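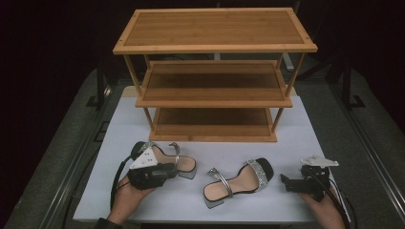
Three-tier bamboo rack, shelves empty, with a pair of high-heeled sandals on the white tabletop in front.

Home | Notebook | Materials | Stock | Contact

Print this page | E-mail this page

April 4, 2022
Adhesive trial, heel tip to heel block

Repeat of the Simosa contact adhesive on the Berkville rubber, old batch against new. Both faces roughened with 60 grit, brushed, wiped with solvent. First coat left 40 minutes, second coat until it no longer strings to the finger. Pressed by hand, then clamped overnight.

Peel readings, new batch: mean 38 N, little scatter. Failure in the rubber on all pieces except the one I clamped late, which let go cleanly at the glue line. Discard that one.

Old batch (tin 283) gave lower figures and went grainy under the brush. Lid had not been seated properly. Thinning it helped the spread but did nothing for the bond. Tin marked, do not use on repairs going out.

Hafstein water-based glue also tried on two offcuts. Slow to grab on the rubber, acceptable on leather. No numbers worth keeping. The room was cold and the data sheet asks for warmer, so repeat in May before ruling it out.

Jaw on the pull tester slips at higher loads. Packed with a strip of emery for now. Zero drifts if the bench is knocked; check before every pull.

To do: order rubber from Vurnetti in the harder grade, cut new test strips, find the lid for the second solvent tin.

Recent entries
Edge dye, rub test on veg-tan offcuts
Thread tension on the patching machine
Insole board, swelling after soak
Clamp pads, replacement felt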